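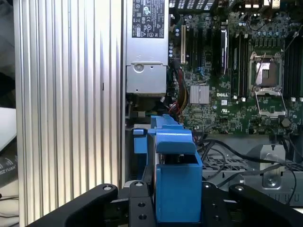
Moving house, week 2

Right, quick one before the kettle boils. We're in. Sort of. Keys were meant to be ready at 9, got them well after lunch, van already sat outside the Tivton place with the driver looking at his watch. Not a great start.

Boxes everywhere. I labelled them all and then stacked them label side to the wall. Genius. Still haven't found the tin opener so it's been toast and things in jars.

Boiler – lovely when it works. The man from Daveck came Tuesday, twiddled something, charged me £60 and said to ring if it drops pressure again. It dropped pressure again. Rang. On hold for ages with the same bit of piano going round and round.

Work has been squeezed in round the edges. The desk is up in the back bedroom, wobbly, one leg on a folded bit of card. PC is open more than it's shut at the moment, and the broadband people at Dobson want another week before they'll switch us on. So this is coming to you off my phone, sorry for the typos.

Good things though. The garden gets sun untill gone seven. There's a bakery on Damenley Road, cheese scones, dangerous. The 157 stops right at the end of the street and goes all the way into town, no changing. And it's quiet at night, really quiet, I lay there listening for the old ring road and got nothing.

Still to do – curtains (sleeping in an eye mask), bin day (which bin?? what day??), change adress with the bank, find the cat's other bowl. She's living behind the sofa and wont come out for anyone but me and a bit of ham.

Kettle's done. More when there's proper internet.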